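About Us

Hi, I'm Negin, and this is the page where I'm supposed to sound professional. Let's see how long that lasts! 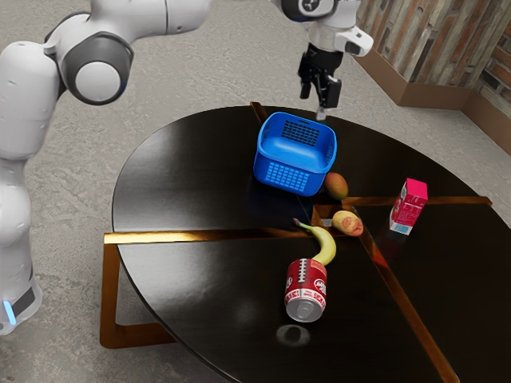
The arm and the round black table.

Hirko is a small language school on the second floor over the old shoe store in Vevport. We teach English, Farsi, Spanish, Finnish and Arabic to grown-ups, mostly in the evenings, mostly to people who come straight from work with a sandwich in their bag (eat it in class, we all do). I'm Negin Alipour and I run the place, teach the Farsi beginners and answer the phone, so if you've called us you've probably talked to me already.

I started Hirko after a few years of teaching at a much bigger school, the kind with a bell. My groups there had 50 people in them. You can't learn to talk in a group of 50, you can only learn to listen to the teacher talk, and I was getting very good practice at my own language while my students got none at all. So I rented one room, put up flyers, and got four students, two of whom were cousins. The first real course started that April and we've been running ever since.

We keep it to eight in a class now. When a ninth person signs up we open a waiting list, and when the list gets to five we open another class. That's the whole system. Right now we have 16 classes a week, which is as many as the rooms will take unless somebody wants to learn Finnish at six in the morning. (If you do, please write to Heikki and not to me.)

So, the teachers! Heikki Kuusisto has the Finnish groups and a Saturday-style long session once a month where they cook and aren't allowed to say a word of English until the food's on the plates. Gumaro Valdovinos teaches Spanish, all levels, and his conversation hour is the loudest thing in the building. Mahmoud Ramadan teaches Arabic and also the handwriting workshop, which I've taken twice myself and still have terrible handwriting. Houshang Taheri shares the Farsi classes with me and takes the advanced group, where they read short stories and argue about them. English is split between all of us and depends on the time slot, so ask if you'd like a particular teacher.

People always want to know about books. We use our own for the first year. It's called Mement, it started as a pile of my photocopies, and Houshang turned it into something with chapters. You get it on the first night and it's included in the fee. After that each teacher picks. We also have the Hosseinzadeh shelf, named for the family who gave us their books when they moved away, nearly 800 of them, novels and cookbooks and a whole lot of poetry. Students can borrow anything on it. Sign the notebook, please. I mean it, sign the notebook.

How does a class go? You talk in the first ten minutes, even on night one, even if all you can say is your name and that you're cold. Then some grammar, then a break with tea, then more talking. There's homework but it's short. We don't do grades. If you need a certificate for your job we can write you a letter with your hours and level, just give us a week's notice.

A term is ten weeks and you can join up to week three. If you miss a night you can sit in on another group at the same level, and I'd much prefer you did that than disappeared out of embarrassment! Come up the side stairs, the front door belongs to the store. The buzzer says Hirko but you have to lean on it.

Page last updated 05/12/2023

3 comments

marisol_k
Took Spanish 1 and 2 with Gumaro and loved it. Are you doing a level 3 after the holidays?

Negin
Yes, we are! Send me an email and I'll put your name down.

ted in vevport
I borrowed a cookbook from the shelf and I did NOT sign the notebook. Bringing it back this week, sorry.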